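Pressure Canning Beans at Home: A Talk with Krishnamoorthy Thampi

Krishnamoorthy Thampi puts up dried beans in pint jars through most of the winter. He teaches a pressure canning class in Drarstead and was asked to explain his method for plain pinto and kidney beans, with attention to the steps where his students most often lose a batch.

He starts with the soak. "Twelve to eighteen hours in cold water, in the refrigerator if the kitchen is warm," he said. "Then drain, cover with fresh water, bring to a boil, and hold the boil for thirty minutes. The beans go into the jars hot." He does not skip the boil. Beans packed dry or merely soaked keep swelling in the jar, take up the liquid, and leave a dense mass that heat moves through slowly. The published processing times assume a hot pack.

Headspace is one inch, measured with a gauge after the air bubbles have been worked out with a plastic tool. Thampi fills each jar three quarters full of beans and tops it up with the cooking water. "People want more beans in the jar. They pack to the shoulder, and after processing the top layer is sitting dry. It's still safe if the seal is good. It looks poor and the texture is chalky."

Salt is optional and has no part in preservation. He uses half a teaspoon per pint. He leaves out onion, bacon, and thickeners and adds those when the jar is opened. "A tested recipe is for what's in the recipe. If you want chili, can from a chili recipe."

Pints are processed for 75 minutes and quarts for 90. In a weighted-gauge canner at or below 1,000 feet, he uses the 10-pound weight; above that, the 15-pound weight. The canner vents a steady column of steam for ten minutes before the weight goes on. If pressure falls below the mark at any point, the timing starts again from zero.

Liquid loss was the subject he returned to most. He blames fast cooling and a burner that is turned up and down. "Set the heat and leave it. When the time is up, turn it off and let the pressure come down by itself. Then wait ten minutes more before you take off the lid."

Thampi keeps a notebook of his runs. The total stood at 278 pints in March, of which 2 had failed to seal. Both went into the refrigerator and were eaten that week. He stores the rest without rings, at 40 to 70 degrees, and uses them within a year.

Asked about older canners, he said the gasket should be checked for cracks before each season, and a dial gauge should be tested yearly. "A dial that reads high means you are processing low. You won't see that by looking at the jars."
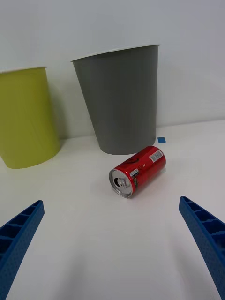 Zodwa Hlongwane writes that she cans at 5,200 feet with a dial-gauge model and would have liked those pressures included, as the weighted figures do not carry over. She also finds that black beans cloud the liquid far more than pintos do, and she now tops up her jars with fresh boiling water in place of the cooking water.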